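Chapter 4
Gels, Pastes and Other Soft Solids

After studying this chapter you should be able to:
explain why a gel keeps its shape although most of it is water
describe what happens to gelatin when it is heated and cooled again
use the words yield point, network and syneresis correctly
decide whether a kitchen material is better called a liquid or a solid

4.1 A question of spoon and plate

If you turn a bowl of Jello over on a plate, it stands there and trembles. If you turn over a bowl of water, you need a towel. Yet the two bowls contain almost the same thing. In a typical classroom recipe we take 1000 grams of finished dessert, and 868 grams of it is water. The rest is sugar, a little acid for the taste, color, and a small quantity of gelatin. It is this small quantity which makes the difference, and the present chapter is mainly about how it does so.

In Chapter 3 we have treated liquids as materials that flow under any force, also a very small one. Solids were treated as materials that change their shape a little and then come back. Many things on the breakfast table do not fit well in either group. Mustard stays on the knife, but it leaves the tube when you press. Butter from the refrigerator breaks, and the same butter after an hour on the table can be spread. Whipped cream carries a cherry, but it cannot carry a plum for very long. For such materials we shall use the general name soft solids.

The student should not be troubled that the border is not sharp. It depends on how strong we push, and also on how long we are willing to wait.

4.2 The network

Gelatin is made of long protein chains. In hot water the chains are separate from each other and move freely, so the mixture pours easily. When it is cooled, parts of neighboring chains wind together into short ropes. Each rope is a kind of knot, and one chain can take part in several knots. After some hours the knots connect everything from one wall of the bowl to the other. We say then that a network has formed.

The water is not changed by this. It is still ordinary water and its molecules move nearly as quickly as before. But it is held in very small spaces between the chains, and it cannot run out as a whole. A wet sponge is often used as a comparison. The comparison is useful if we remember that the holes of the sponge are far larger.
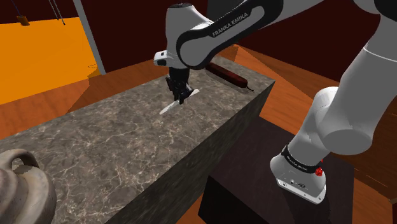
Fig. 4.1. Franka Emika arm above a marble countertop. Computer rendering. Credit: Osberg Picture Desk / R. Hämmerli.

Heating undoes the knots, and cooling makes them again. For this reason a gelatin gel is called reversible. The white of an egg behaves in another way. Once it has been cooked, no cooling will bring back the clear liquid, and we call such a gel irreversible. The exercises at the end of the chapter contain both kinds, and the student is asked to keep them apart.

4.3 The yield point

Let us come back to the mustard. When the force is small, mustard acts as a solid. When the force goes over a certain value, it begins to flow. This value is the yield point. It explains why a line of toothpaste keeps its round form on the brush, and why paint can be thin under the roller and still not run down the wall.

A simple measurement of the yield point was introduced in our practical course by Roswitha Hämmerli. One lays a light plastic disk on the surface of the sample and adds small weights to it, always waiting 2 minutes before the next one. The last weight which the surface still carries is written down. The method is slow and not very exact, but it needs no special equipment and the results of different groups can be compared, provided that all use the same disk.

The samples must have the same temperature. In the older edition this was mentioned only in a footnote, and several readers from the school in Plarnanham wrote to us that their values for butter made no sense. The instruction is now part of the main text (see Practical 4A).

4.4 Water that comes out

Open a cup of yogurt that has been standing for some days, and you will often find a thin layer of liquid on the top. The yogurt is not spoiled by this. Its network has become a little tighter with time and has pressed out some of the liquid it was holding. The name of this process is syneresis. Dinu's table of common gels, printed as Table 4.2, shows in which of them it is strong and in which it is weak.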